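## 4. Working alongside the gripper: the reading room tables

If you have come straight from section 3, your Enach gripper is charged, the finger pads are seated, and you have had a bit of a practice on something that doesn't matter. Well done! This part covers the job most of us bought the thing for, clearing and re-stacking books at the tables, and it also says something about how your day changes once part of that job is handed over. Please read it even if you only plan to use the gripper now and then.

These pages were first put together for the Pusport branch by Loredana Monti, and Kwabena Asamoah went through them again in May after the first few weeks of use. The numbering of the steps has changed a little since, so do throw away any older printout you find pinned up in the back office.

### 4.1 Before you start

1. Sign the gripper out on the sheet by the charging shelf. Write your initials and the time, and nothing else.
2. Look at both finger pads. If one wobbles, go back to 3.6 and seat it again.
3. Move any chair that would make you lean. The chairs round the tables roll easily, and it is much kinder to your back to shift one than to reach across it.
4. Ask anybody sitting at the table whether they have finished with their books. A clamped stack can't be leafed through, and people do mind.

> **Note:** Personal things stay where they are. Bags, coats and folded clothing are never picked up with the gripper, even if they are plainly in the way. Ask the owner, or take them to the desk by hand.

### 4.2 Picking up a stack

1. Square the books up with your free hand, spines together, the largest at the bottom.
2. Slide the stack towards the near edge of the table until it overhangs a little. On the round tables this takes some getting used to, as the edge curves away from you and the corners of the books won't line up with anything.
3. Open the finger pads wider than you think you need. Bring them in on either side of the stack and close slowly until you feel the housing stop pushing back.
4. Lift a finger's width and wait. If the books slip, put them down and begin again with fewer.

The limit is 4 books of ordinary thickness, and large picture books count double. Meriem Filali tried more during the first fortnight and was very good about picking them all up off the carpet.

A tilted stack is quite all right, by the way. New users tend to put everything down again the moment it leans, and then they lose heart — but the pads are shaped to let the books settle at an angle, and a modest lean will hold perfectly well as long as the pads are closed across every book and have not just caught the top one. 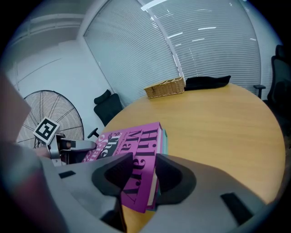 What you should watch for is a glossy cover on top with older cloth bindings beneath. The shiny one can creep forwards while the rest stay put, and you only notice when you turn. Put the glossy book in the middle of the stack if you can.

> **Caution:** Keep your other hand off the books while the pads are closing. The force is gentle, but it goes on pressing, and a trapped fingertip is a miserable start to a shift.

### 4.3 Setting down and recording

1. Rest the bottom book fully on the trolley before you open the pads.
2. Open slowly and draw straight back.
3. Press the grey button on the trolley once for each stack. The shelf plan in Stasness updates by itself, and there is no need to write anything on the old tally card.
4. If the plan shows a stack number that looks wrong, leave it alone and tell whoever is on the desk. Corrections are made there at 5 o'clock.

In its first month the branch logged 2,443 books through the system, of which 704 came off the reading room tables. Another 417 were set aside by staff for repair.

### 4.4 What changes for you

Annunziata Pellegrini asked that this part be written down properly, and she was right to ask. The gripper was brought in to spare wrists and to feed the shelf plan. Your hours do not depend on how many stacks you move, and the figures in Stasness are not kept by name.

What does change is the order of things. Clearing used to be squeezed in at closing time, when everyone was tired. It now happens in short rounds through the day, and the last half hour goes to repairs and readers' questions. Some of us liked the quiet of the old closing round and miss it rather a lot. If that is you, talk to Fiorella Sanna about the rota, as there is still one hand-clearing shift and she is glad to have people for it.

You may always put the gripper down and carry the books yourself. Old, loose or damaged volumes must be carried by hand in any case — see 5.2 for the list.

### 4.5 At the end of your round

1. Wipe both finger pads with the dry cloth. No sprays, please.
2. Return the gripper to the charging shelf with the pads facing the wall.
3. Check that the light comes on, then sign the sheet.

If the light stays off, turn to section 6, "Charging faults".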